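Bench cells and light garment handling – do we still need the full guarding write-up?
Board: Standards and good practice

gwilliam_b
November 12, 2022
Our place in Nostlow has been told every two-arm folding cell needs its own risk assessment, redone each time the garment type changes. Shirts to trousers, new form. Trousers to towels, new form. The arms are small and slow. Is anybody else doing this, or has our safety lead gone a bit mad?

Mekdes Gebru
Not mad, but I'd want to see which clause they're leaning on. We write one assessment for the cell and list the garments in an appendix. A change of gripper fingers or speed triggers a review. A change of cloth doesn't.

tinsnips
And who decides it's "only" cloth? Zips, belt buckles, drawstrings. I've read plenty of these appendices and most are copied from the last job.

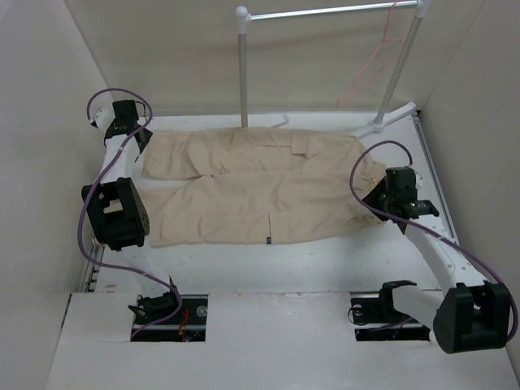
With two arms holding the same item you also have to ask what happens when one stops and the other carries on. I have yet to see that in an appendix. Side walls are nice, but people reach in from the open side, and that's where the fingers go.

gwilliam_b
Ours both stop together. It's in the manual.

tinsnips
Have you tested it, or have you read it?

gwilliam_b
Read it. Fair enough.

Sławomir Kaczmarczyk
I did the paperwork for five cells at Graltovari. The form ran to 13 pages and I doubt anyone on the floor got past the second. What helped was a stop test at the start of each shift, with both arms gripping a garment, signed by whoever ran it. It takes around a minute.

Mekdes Gebru
Signed sheets prove somebody owns a pen. Log it from the controller.

Sławomir Kaczmarczyk
Fine if your controller logs it. Ours kept the last 2000 events and then wrote over them – gone by lunch on a busy day.

Gredoro_night
We paid a consultant in April to tell us the same thing as Mekdes. One assessment, reviewed on change. I'm still not convinced "change" means anything until you write down what counts.

gwilliam_b
Right. I'll ask for the clause, and I'll run the stop test with trousers in the grippers before I argue any further.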